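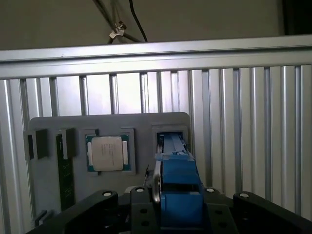 Rugby's bonus point for four tries should go. Tulesero had their fourth inside the half hour against Asside in October and spent the rest of the match kicking for territory. The table rewarded them the same as a side that had scored nine. A season's points ought to hang together like the black cables up there by the rail, fastened partway down with one small clip. Ours are tied in too many places.

Clubs > Rugby > Opinion

January 21, 2024

I would keep the losing bonus. Flostley lost by 2 at Oosthuizen in front of more than 200 people, and a point for that is fair.

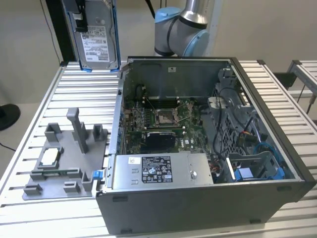
Flostley RFC Supporters' Club

The try bonus helps teams with easy fixtures early on, when weak sides are short of players. By spring those sides have recovered, and whoever meets them then gets a harder game for less. Give four points for a win, two for a draw and one for a close loss. Leave it there.
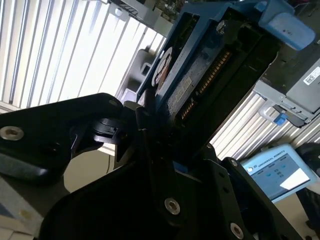

Blue hard drive caddy held in the gripper.

Filed under: League rules, Comment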